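24/04/2022
Kitchen sim, safety rules pass. Scene set Plello, controller branch Rurgate.

Carrying on from Odette's list. The aim is to get the hand-written bench rules into the simulator as checks that fail a run, so that the same wording covers sim and hardware. At present we have one document for people and a config file that only partly agrees with it. Where they disagree I am taking the stricter value until someone argues otherwise.

Rule 1, speed near the counter. Limit is 400 mm/s at the tool point for free motion, 148 mm/s inside the counter zone. The config had the lower limit applied at the wrist joint, so the fingertips could exceed it during a wrist rotation. Moved the check to the fingertip frame. Both arms use the same limit. Rosine asked whether the idle arm should be exempt. No. An idle arm can still be dragged by a torso correction.

Rule 2, knives. The bench document says "sharp items are not to be handled without supervision." This can't be tested as written. Replaced with:
- No planned path passes a gripper or forearm within 16 mm of a blade unless the knife is the named target.
- A named knife is grasped by the handle only. Contact between finger and blade ends the run.
- Only one arm moves while a knife is held. The other parks first, and the log must show it parked.
- No knife is passed from arm to arm.

The 16 mm figure comes from our own calibration error plus margin. It needs redoing if the camera mount changes.

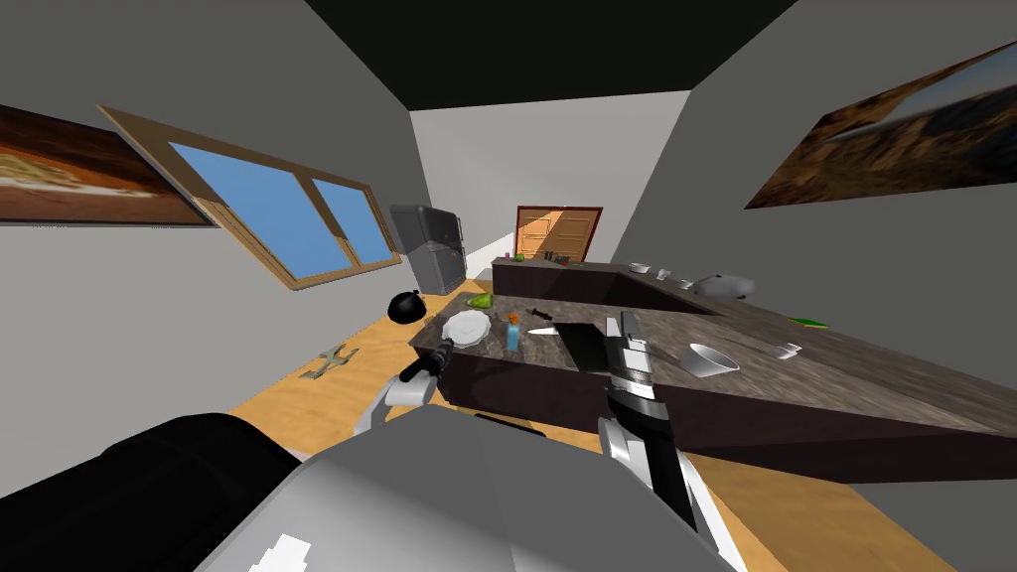 Rule 3, start state. Every run logs the full object list with poses before the first command, including objects the task doesn't use. Knives, bottles and anything lying on the floor go in the list. The planner was ignoring floor items because they sit below the arm workspace, but the base can reach them. Floor items now count as obstacles for the base and the run won't start until each one has a footprint. The old Cheetham scenes have no footprints for small floor items and will all be rejected. I'd leave them rejected.

Rule 4, camera attitude. The head camera may be rolled well off level, and the room then comes out steeply tilted. The policy is allowed to run like this. The checks are not allowed to depend on it. Up is taken from the simulator's gravity vector only. Found two places in the monitor code where up was assumed to be image up, and fixed both. A third in the plate placement check is still open (mine).

Rule 5, stop behavior. On a stop, hold position with the grip closed. The earlier draft said open the grip, which drops whatever is held. Hold is the default for all objects. Release needs an operator command, on hardware as well.

Rule 6, what counts as a pass. Task success and rule compliance are reported in separate columns and never merged. A run that finishes the task with a rule 2 violation is a failed run in the summary. Last month's summary merged them and the numbers can't be recovered from it. Rerun needed, 1000 episodes with the new monitor on. Fixed seeds, list stored beside the results.

Trultix export: the log format drops the contact pair names and keeps only a contact flag. That makes rule 2 useless after export, as finger on handle and finger on blade look the same. Until the exporter is changed, keep the raw logs. Do not delete them after conversion.

Odette wants the rules numbered permanently so that violation codes stay valid. Agreed. Retired rules keep their number and are marked withdrawn. New ones go on the end.

Open:
- Plate placement check, up vector (me)
- Exporter, contact pair names (Rosine)
- Does a peeler count as a blade under rule 2? I say yes. Odette to confirm.
- Stop test on hardware with grip closed, one arm then both. May, after the brake inspection.
- Counter zone height is measured from the countertop in sim and from the floor in the bench document. Pick one. Countertop is easier to check with a ruler.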